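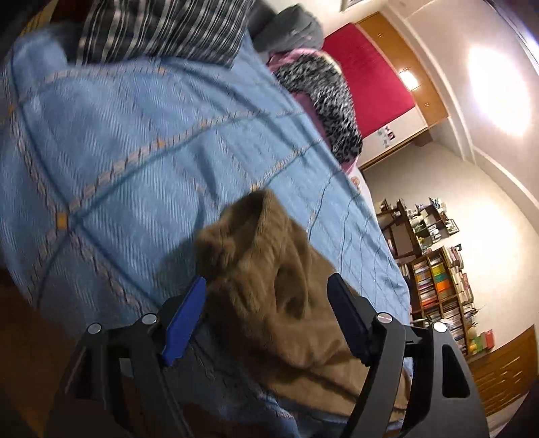 Resident Services | Housing News

Winter Bedding Exchange Returns to Clerberg House

The annual bedding exchange will open in October in the ground floor lounge at Clerberg House. Residents of all 126 apartments may bring clean blankets, quilts and pillowcases in good repair and take home an equal number of items.

Last year, residents exchanged more than 300 items. Blankets for full and queen beds went quickly, and the housing office would welcome more of them this season. Mattress pads, electric blankets and used pillows cannot be accepted.

Items may be left at the front desk until 6 p.m. on Friday — please attach a tag with your apartment number and the size of the item. Anything unclaimed at the close of the exchange will be sent to the Ansah Street shelter.

Residents who are unable to come downstairs may arrange a pickup with Fabian Grabner in the housing office. Laundry rooms on both floors will stay open one hour later during the exchange.

Shares: 64 | 3 comments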